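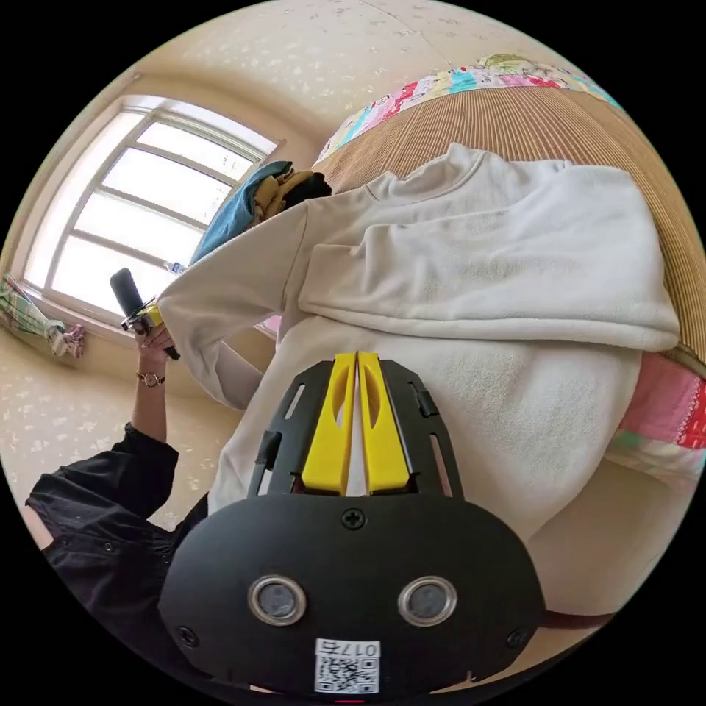
Clollby hand-held gripper in use on a white fleece sweatshirt, garment folding unit.

Clollby Hand-Held Gripper, Classroom Set
Item no. 2742
Supplied by Flandbridge Education Equipment

Overview
The Clollby is a two-finger gripper operated by hand. Students use it to record manipulation tasks that are later used to train a robot arm. The set is sold for robotics clubs, high school engineering electives and teams entering the Cordero soft goods challenge. It is not a toy and is not intended for use below grade 9 without an adult at the bench.

Construction
The yellow fingers are molded in one piece, each with an oval cutout, and travel on parallel rails in an open black bracket. The cutout lets the finger bend slightly against cloth. Fingers are a wear part. Replace them when the tips no longer meet along their full length. The mounting plate is black and carries two round lenses with metal bezels. Each unit has a code sticker on the plate. Enter this code in the logging software before the first recording so that left and right units are not swapped.

In the set
2 hand-held grippers
2 pairs of spare fingers
1 charging dock
1 USB cable
Phillips screwdriver
Course binder, 24 lessons

Course use
Lessons are written for a 45-minute period. The first 5 cover calibration, grip force and file naming, and use foam blocks only. Garments are introduced in lesson 6. Start with a towel, then a T-shirt, then a sweatshirt. Fleece is harder than jersey: the fingers tend to pick up two layers at once, and sleeves trail. Any flat padded surface will do, including a bed or a bench with a blanket on it. Long sleeves may be worn, but keep cuffs clear of the finger rails.

One student can run both units. For groups of three, assign the other two to logging and resetting the garment, and rotate every ten minutes.

Compatibility
Recordings export to the Anitus student workspace, version 4 or later. The Anitus desktop arm accepts the same fingers without an adapter. Older Anitus arms with the square flange need adapter plate 2742-A, sold separately.

Care
Wipe lenses with a dry microfiber cloth. Remove lint from the rails after each session with fleece or wool. Do not oil the rails. Check the plate screws monthly and tighten by hand. Do not use thread lock.

Ordering
Schools may order on a purchase order. Sets for fall courses ship from February onward. Replacement fingers are sold in pairs, yellow only. Warranty is 24 months on the bracket and electronics. Fingers are excluded.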